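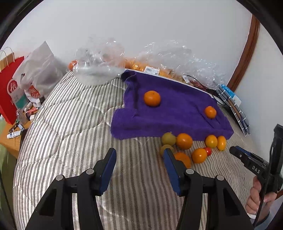
Cotton bedspread shrinking – wash cold or send it out?

gilbert_fan
Bought a striped woven cotton spread from Arkoritz in November. Label says wash at 30. Did that, line dried it, and it lost two inches on the long side. Is that normal?

Waleo
Normal for a loose weave. Most of it happens in the first wash. Pull it square while damp and dry it flat if you have the floor space.

irkum22
I disagree. Two inches is a lot at 30. What spin speed? Anything over 900 pulls a weave like that out of shape, and people call it shrinking.

gilbert_fan
Machine was on its default, which I think is higher than that. Didn't check.

Waleo
Spin speed won't take two inches off the length. I've run mine on full spin for years and it still reaches the floor.

irkum22
Yours may be preshrunk. Mine wasn't, and it went wavy along one edge after a fast spin. Slow spin since then, no trouble.

plainweave
Measure the width too. If it got wider, it's distortion and you can stretch it back. If both went down, it's shrinkage and you're stuck with it.

gilbert_fan
Just measured. Width is up by half an inch. Will rewash on slow spin and pull it lengthwise.

Waleo
Fine, but I'd still dry it flat.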